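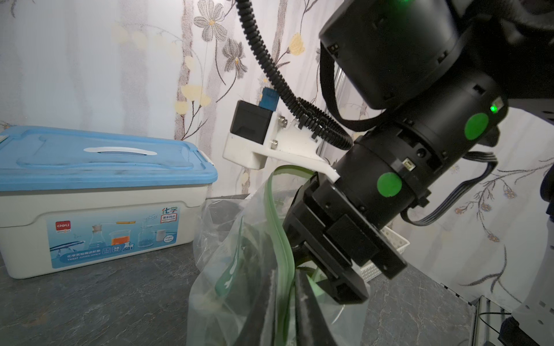
Clear zip-top bag on the counter, black gripper reaching in

TICKET: Outdoor message display, lower third goes dark during games
Site: Prukard Field, home side
Equipment: Etitz two-line message panel, 22 modules, with Taleck wireless controller
Opened by: Emese Lengyel
Assigned to: Erzsébet Kovács
Priority: Normal (customer says Urgent, in capitals)
Status: Closed

Original report

The message board under our main scoreboard loses its bottom line of text partway through every evening game. The top line is fine. The result is that our sponsors get half a sentence each. Last week the hardware store's ad read "COME IN AND SEE OUR" for most of the second half, and the owner has called me twice.

I have turned it off and on. I have turned it off and on from the press box, from the breaker, and once by accident with my elbow. It comes back for a few minutes and goes dark again. Day games are fine. We had no trouble before February.

Emese

Reply, Erzsébet Kovács

Thanks, Emese. The elbow test is not in our manual but I've noted it. Could you send me the following:

1. The firmware version on the controller (Menu, then System, then Info).
2. The brightness setting for day and for night.
3. The error log, if the controller will let go of it.
4. Whether anything electrical was added near the board in February or shortly before.

Please don't change any settings yet, even the ones that look wrong.

Reply, Emese Lengyel

Firmware says 7.00. Brightness is on Auto for day and Auto for night, so I suppose it's Auto. The error log has 1,226 entries. I scrolled for a while and they all say LINK TIMEOUT ROW B. It was like reading a very sad novel.

Nothing was added. The board has the same post, the same cable and the same wasps.

Log entry, Erzsébet Kovács, 4:10 p.m.

Row B is the bottom line, so at least the board and the customer agree. A link timeout means the controller sends data down the row and gets no answer. Usual suspects are a bad data cable, a bad first module in the row, or low voltage at the row's power supply. The day/night split makes me doubt the cable. Cables don't generally know what time it is.

Asked customer to run the white test pattern on Row B at noon and again after dark, and to read the supply voltage on the diagnostics page each time.

Reply, Emese Lengyel

Noon: stayed lit, 5.0 volts. After dark: started at 4.9, slid down to 4.3, and went out while I was still writing down 4.3. I did both from the bottom of the ladder, as instructed. I also ran the test on the top line and it sat at 5.0 both times looking smug.

One more thing, and please don't sigh. I asked our groundskeeper again whether anything had been added. He says no, nothing was added, they only moved the plug for the new walkway lights. It is now on the same circuit as the board. The lights come on at dusk. 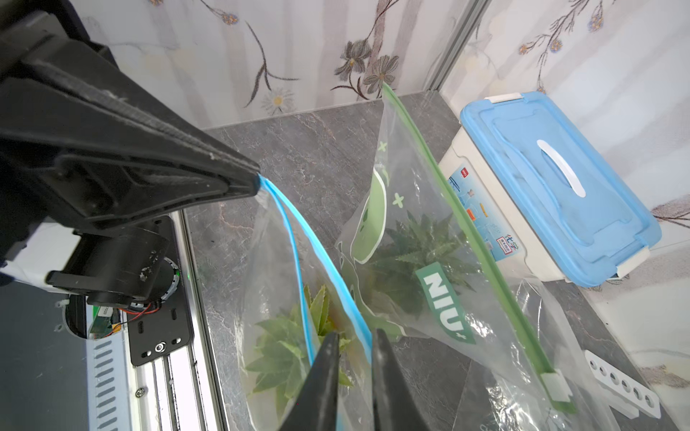 Log entry, Erzsébet Kovács, 9:35 a.m.

Sighed. Moving on.

The walkway lights are Vida units and the label the customer read me says 600 watts for the string. That shouldn't bother a healthy circuit, but Row A and Row B have separate supplies, and Row A doesn't mind the company. So either Row B's supply is weak or it's getting a poorer feed than its neighbor. Asked for the site electrician to check line voltage at both supply inputs with the lights on, and to look at the terminals while the cover is off.

Reply, Emese Lengyel

Electrician came. With the lights on he got normal voltage at the top supply and a good deal less at the bottom one. The neutral screw on the bottom terminal block was loose enough to turn with a fingernail, and the wire under it had gone brown. He cut it back, put on a new terminal and tightened it. He also had opinions about whoever moved the plug, which I'll spare the ticket.

He put the walkway lights on their own breaker while he was there. The bill was $700, and I've been told to ask if any of this is under warranty.

Reply, Erzsébet Kovács

The display is under warranty. Field wiring and wasps are not. I can send a replacement terminal block at no charge, as the heat may have damaged the old one, and I'd like it swapped before the season gets busy. Please power down at the breaker first, and have the electrician do it.

Then clear the error log and leave the board running through one full evening game.

Reply, Emese Lengyel

New block is in. Ran a full game plus overtime. Both lines stayed up, Row B held at 5.0 volts, and the log has zero entries. The hardware store owner came in person to read his ad to the end. He has found a typo in it.

Log entry, Erzsébet Kovács, 2:20 p.m.

Closing. Cause: loose neutral at Row B supply, made worse by added load on the circuit. Typo is a content matter; sent customer the page on editing saved messages.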